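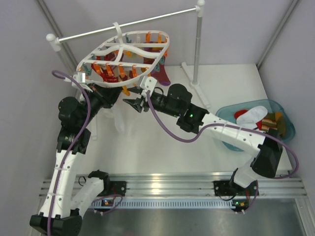 Hard water and white film on glasses, what do you do?

hultura_south
Posts: 81

Hello all. In October we moved to Stevinach and the water is very hard. After I wash the glasses by hand and leave them on the rack, they have white spots and a thin film. At our old place I never had this. The landlord says it is normal and I should buy the Lengyel filter for the tap. It is not cheap for us. Is there a simpler way?

oldkettle
Posts: 2681

Vinegar. One part vinegar, four parts warm water, dip the glasses after washing, then rinse. You don't need a filter for this.

Stikora_fan
Posts: 23

I do not agree about rinsing. If you rinse with the same hard water, the spots come back when it dries. Dry with a cotton towel immediately and the problem is gone.

oldkettle
Posts: 2681

I have rinsed for years and my glasses are clear. A towel leaves lint and it is one more thing to wash.

Stikora_fan
Posts: 23

Then your water is softer than you think. Lint comes from new towels. Wash them two or three times first, without fabric softener.

marrow_lane
Posts: 1553

Both of you are a little right. Vinegar removes the film that is already there, and the towel stops the new one. Please don't use vinegar on anything with a gold or painted edge, I ruined four small glasses this way. Also check if you use too much soap. Soap and hard water together make a gray layer which looks like lime but feels greasy.

hultura_south
Posts: 81

Thank you. I touched one glass now and it is greasy, so maybe it is the soap. I will use half and dry with the towel. The filter can wait until spring.

oldkettle
Posts: 2681

Half the soap is good advice. I still say rinse.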